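Paltero center puts new cabinets in shared workroom

The Paltero community center has replaced the open shelving in its shared workroom with metal drawer cabinets, and users have until the end of the month to move their belongings into them.

The shelves had been in place since the room opened in 2000. Items left on them overnight often went missing or ended up in the wrong bay, and the center's lost property log listed 163 entries last year. The cabinets came from Ersoy, an office supply dealer, at a cost of $400 each.

Each gray cabinet has three drawers. Under the new rules, remotes, phones and other small electronics go in a drawer at the end of a session. Food, drinks and dishes may stand on top during the day but must be gone by closing. Hand sanitizer may stay out.

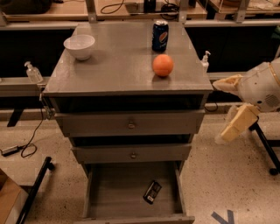
Tomoyo Hattori said she would have liked locks on at least one drawer, and asked whether people who come in only on weekends would get a space of their own. She also said the old shelves were easier to check at a glance before going home.

The center has not decided on locks. Spaces will be assigned by sign-up sheet at the front desk, with regular weekday users and weekend users on separate lists. Anything still on the old shelves at the end of the month will be boxed and kept in the office for 2 weeks.

The rules will be reviewed in September. Questions can be left for Arsalan Gilani at the front desk.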